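Ponia 0.7: the replay tool grows up

If you've been following the Ponia branch since April, you'll know we've been promising a proper replay tool for ages. It's out, it works, and we're rather chuffed with it! Gyu-bin Choo merged the last piece on 8 November 2024, and anyone on the Juklow team can pull it now.

The idea is simple enough. Ponia takes two or more video streams and the hand tracking log, puts them all on one clock, and lets you scrub through the lot with a single slider. Before this, most of us were flicking between windows and guessing which moment matched which (I had a notebook full of offsets, and half of them were wrong).
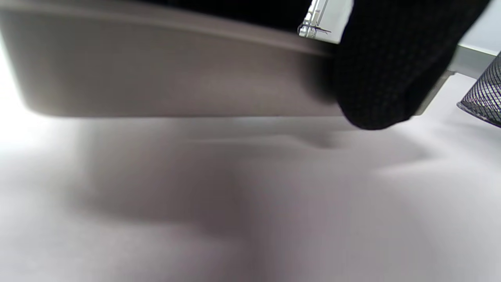
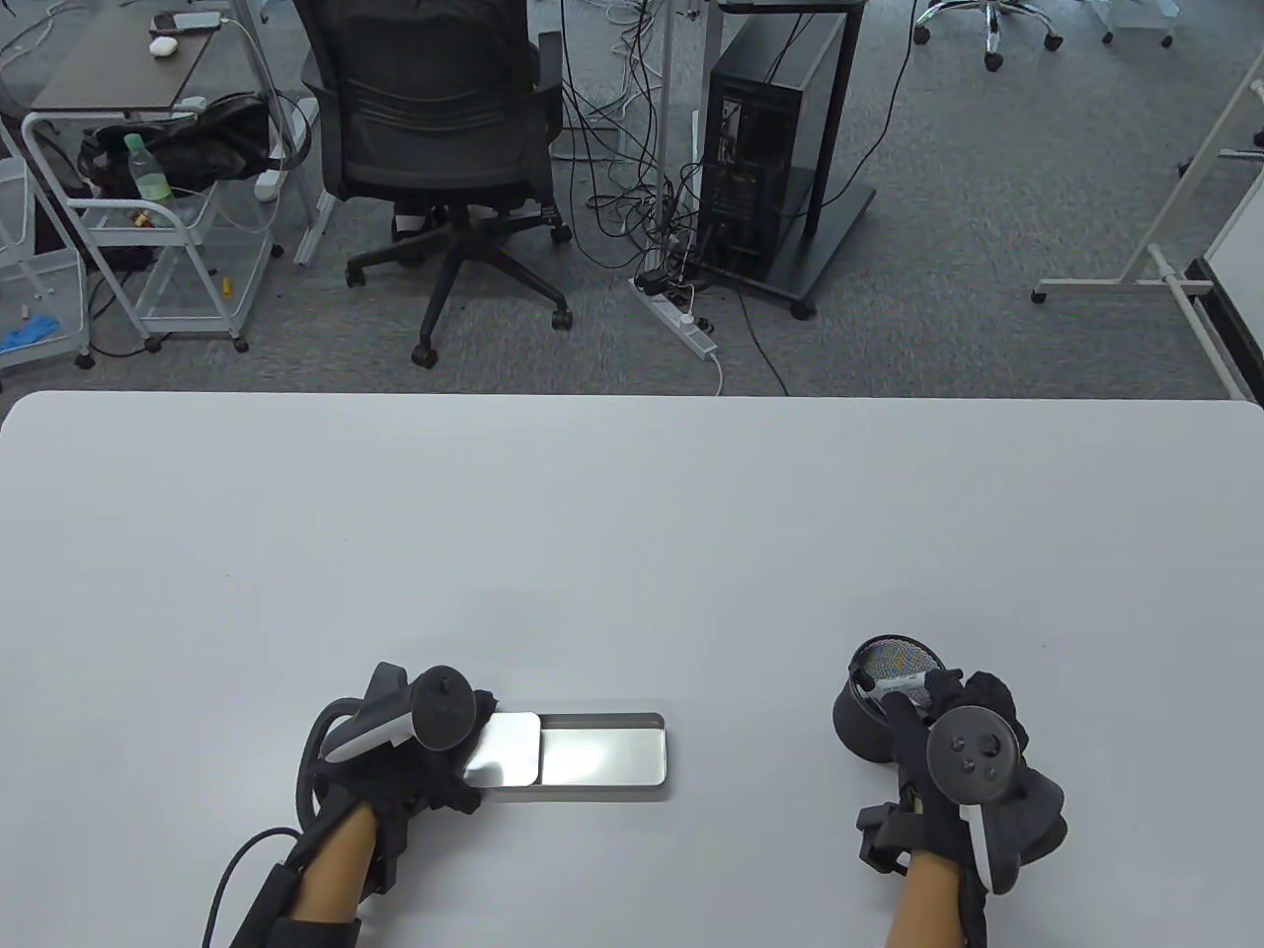

Lining up the clocks was the easy half of the job. What took Gyu-bin most of the summer was deciding which view to trust at any given moment, and small metal things on a table are a lovely hard test for that. Take the tin with its lid slid partly open: from the head view the bright sheen across the tray used to throw our edge finder completely, and it would happily report a lid halfway along a reflection. The close view has its own bad moments, when something large and blurred fills the top of the picture and there's hardly an edge worth measuring. Ponia now gives every view a score for each step, and when the score drops below your limit it leans on the other one, or on the tracking log if both are poor. You can see the scores as a coloured strip under the slider, and watching the strip change as you drag is oddly addictive.

Ji-hoon Kwon has been feeding it everything in the store, 1518 clips so far, and has found 13 where the score picks the wrong view. Nearly all of those have the two streams disagreeing by a tiny amount right at the start, so we suspect the clock fit more than the scoring. There's a fix on a side branch if you fancy trying it.

A few practical notes. Ponia keeps the last 90 seconds in memory by default, and you can raise that in the settings file if your machine has room. Old Flarden logs still open, but they need converting first, and the converter lives in the tools folder. The shortcut for jumping to the next low score is the letter N. Please, please try it, it's my favourite thing in the whole release!

Next up is labelling straight from the slider, so you can mark a grasp or a release without leaving the window. Ji-hoon has an early version running, and if you'd like to test it, leave a note on the Ponia board with the kind of clips you work on.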